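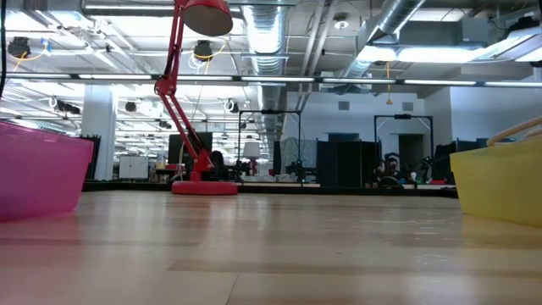 About Folora

Folora sorts, coils and repackages short cables and small desk equipment for offices, schools and repair shops. The company was set up in July 2016 in a single unit in Kangate and now occupies 2399 square feet on one open floor, divided by low partitions.

Incoming stock is separated by type before any other work is done. Each cable is checked at both ends, coiled to one diameter and placed in a tray by color. Light-blue and beige cables are never mixed in one tray – customers reorder by color, and a mixed tray has to be sorted again. The standard batch is 112 coils. 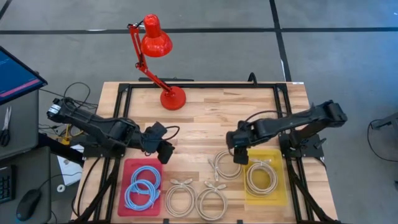 Do you accept cables without their original packaging?
Most of what we receive arrives that way. Cables may be sent in any box or bag, provided that power leads are kept separate from data leads.

Work is done on butcher-block benches under adjustable desk lamps. A bench is cleared at the end of each batch, and partly filled trays are labeled and carried over to the next one. Bins on the floor are used for transfer only.
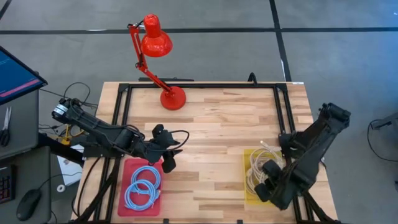
Sorting bench with red and yellow trays, Kangate

Customers include Drondo and Tsang, both on monthly collection. The minimum order for collection is 27 coils; smaller quantities can be dropped off at the front desk. Orders above 1000 coils are scheduled in advance and delivered in stages.

Page last updated Nov 19, 2021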